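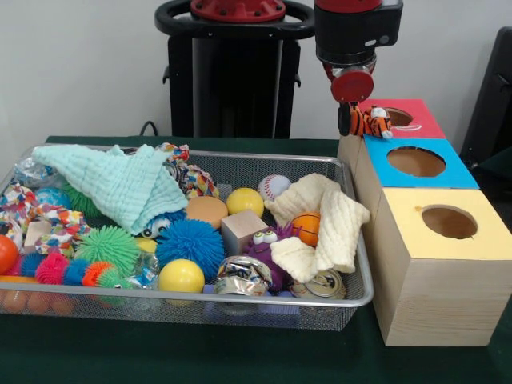

The basket and the three boxes, before anyone has agreed on what goes where.

Sorting the Toy Basket: Your Questions, Answered With Some Patience
Abdella Toy Library, updated Sat 13 March

What is the three-box system?
A basket, three wooden boxes with round holes in the coloured lids, and a decision. Red is for soft toys. Blue is for balls and anything else meant to be thrown. Yellow is for whatever isn't a toy at all and has got in anyway. We brought it in last January, after a spell of having one enormous tub and a great deal of optimism.

Why is there rubbish in with the toys?
Because children don't share our views on rubbish. A ball of foil is a treasure. So is a drinks can, until it leaks on a rabbit. We used to fish these things out before sorting started, and then gave up, as they were back by teatime. Now they go in the yellow box and are dealt with at the end of the day by whoever is tallest.

Please don't send cans with sharp edges. We shouldn't have to write that down, and yet.

Do the boxes come with the basket?
No. The boxes are the Kurholm set and the basket is an Akik, and the two have never been introduced. Members can borrow the boxes for 2 weeks against a deposit of £13. The basket is yours to find. Wire mesh is what we'd choose, as you can see what has sunk to the bottom and the crumbs leave of their own accord. They leave onto your table, so put a cloth down.

My child says the duck is a ball. Which box?
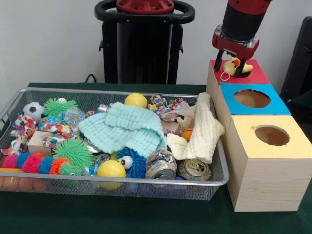 Red. If it has a face and it squashes, it's a soft toy, however far it has been thrown. The spiky rubber things are balls, and go in blue with the football. Some of those have eyes, we know. We have had this out at length and the ruling stands.

Rope toys go in red. They aren't especially soft, but they aren't especially anything, and red usually has the room.

What about cloths and muslins?
Take them out first. A muslin looks harmless enough, but it will be lying on top of half the basket and wrapped round the rest. Shake it over the table, fold it, and put it somewhere other than back in the basket. This last step is where most households come unstuck.

Will everything go through the holes?
Most of it. Long things go in end first. If a toy won't fit, lift it over to the windowsill and carry on with your life. Forcing it only leads to a box that has to be turned upside down and shaken, which is popular with precisely one age group.

Can toys be washed before they come back?
Yes, please. Soft toys at 39 degrees or whatever odd number your machine insists on, in a pillowcase, and dried right through. Hard balls can have a wipe with soapy water. Wooden bricks want a damp cloth and no soaking – we have seen what a bath does to a wooden brick.

How long should sorting take?

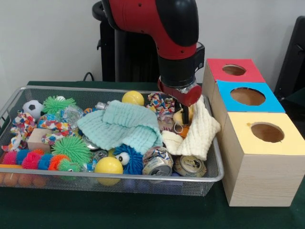

Skukenier, who has borrowed the set more often than anyone, wrote in to say that it takes one song if you do it every evening and an entire album if you leave it until Sunday, and would we please mention that the balls should go first, before they roll off and take the afternoon with them. We tried it her way and she's right about the balls. The song was longer than we'd have liked.

Is there a fine for lost toys?
There isn't, though there is a look. If something turns up under your sofa after the loan has ended, post it through the letterbox. The football won't fit, so bring that during opening hours.

How many toys can I borrow at once?
As many as the basket holds without your having to press down. We did once set a limit of 100, and it was taken as a target.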